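Urnine Long Table

The Urnine Long Table is a yearly food gathering held over 2 evenings in the harbour town of Urnine, and it is much loved by the people who come back to it, many of them with their grown children in tow. Guests sit at shared tables in the old market hall, neighbours beside complete strangers, and the dishes are passed along by hand, with a good deal of talk on the way.

The gathering grew out of a supper at Muriithi, a small restaurant on the waterfront, which seated 42 guests and served a single menu of 18 little courses (a long night by any measure, and a very happy one). The bakery Imari joined soon afterwards with its dark rye loaves and cardamom buns, and growers from nearby Hevville began sending squash, leeks and late apples -- still the backbone of the menu.

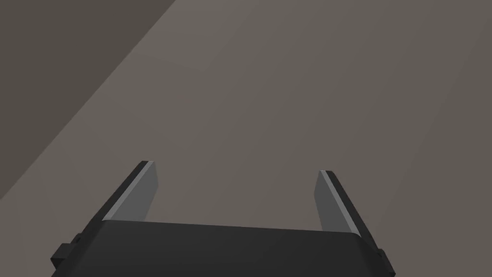 Computer-rendered view of a black robot gripper.

The December 2023 edition was the largest held so far, with 722 guests over the two evenings. Its centrepiece was a smoked trout chowder, ladled from big pots at the ends of the tables, and it was followed by roast squash with browned butter and a plum pudding that has its own loyal admirers. Leftover bread is traditionally wrapped and sent home with the guests, who are known to make rather good toast of it the next morning.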